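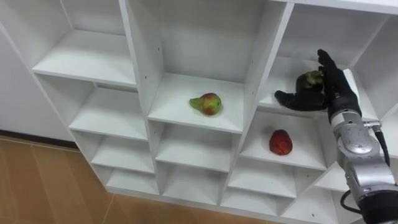 A Second Language After Fifty

When I came to the apartment of Aniela Jabłońska, the first thing she did was to correct my greeting. I said it in Polish, with a small mistake in the ending, and she repeated it slowly in the right form and then invited me in. "I am sorry," she said. "I was a teacher for too long. Now I am a student, but the habit stays."

She moved to Oltstead in January, nine years ago, to live closer to her daughter. At that time she was fifty-four and she knew perhaps thirty words of English. I wanted to talk with her about how a grown person learns a language, because I am still learning it myself, and because many people in our town ask me if it is too late for them.

"Too late for what?" she asked. "To sound as if I was born here, yes. To buy medicine and to argue with the bus driver, no."

Her first year was quiet. She describes it as living behind glass. She had taught geography in a secondary school for twenty-eight years and was used to being the one who explains. In Oltstead she pointed at bread with her finger. Her daughter worked long days at Sobczak, the bakery on the main road, and in the evenings they spoke Polish, so there was not much practice at home.

"I had a course book with 998 words at the back," she said. "I decided to learn them all by alphabet. This was a stupid plan. After two months I knew abandon, ability, absent, and I could not ask where is the post office."

She stopped at the letter D. What she did next she does not call a method, but I think it is one. She bought a school notebook and wrote in it only sentences that she had needed that day and did not have. In the evening she found out how to say them. The first one in the notebook is "Please can you cut it thinner." It was for ham. The second is "I was before this gentleman," which she later crossed out and changed to "I was here first."

She showed me the notebook, and then the one that came after. There are 216 sentences in the first one. Some of them are quite sad. On one page I read "I don't understand the letter but I want to pay." On the next page there is "Your dog is very polite."

I asked her if she was afraid of making mistakes in front of other people. She thought for a long time before she answered.

"Very much. A teacher is afraid more than others. When I said something wrong, I did not sleep. Then I started to go on the bus to Ultmont, to the swimming pool, and in the changing room the women talk to everybody. They don't wait until you are ready. You are standing there in a towel and somebody asks you about your knees. I made so many mistakes in that changing room that I became tired of being ashamed."

From the pool she went on to an evening class, where her teacher was Daryna Panasiuk. Mrs. Panasiuk also learned English as an adult, and she agreed to speak with me by phone. She remembers that Aniela sat in the first row and asked for more homework.

"Older students often know very well how they learn," Mrs. Panasiuk told me. "They forget words quicker, it is true. But they come to every lesson, and they are not shy to say that an exercise is boring." In her opinion the most difficult thing for them is listening. "They read a page without trouble, and then the neighbor says one sentence through the fence and it is all gone. I tell them to ask again. Two times, three times. The neighbor will survive."

Aniela still asks again. She did it with me several times, although my English is slow. She also reads detective novels from the library, always with a pencil, and she is angry at the writers who use dialect. The telephone she does not like even now. Before she calls the doctor, she writes down the first sentence and keeps it in front of her.

Near the end we talked about Polish. I was curious if it has changed for her. She said that sometimes an English word comes first – usually a small one, like "anyway" – and she has to push it away. Her sister in Poland laughs at her for this. "She tells me I am speaking like a tourist. So now I have two languages with mistakes."

I asked what is the last sentence in the notebook she is using now. She turned the pages and read it to me: "Could you tell me who is responsible for the trees?" There is a dead birch opposite her window, and she planned to call the town office the next morning.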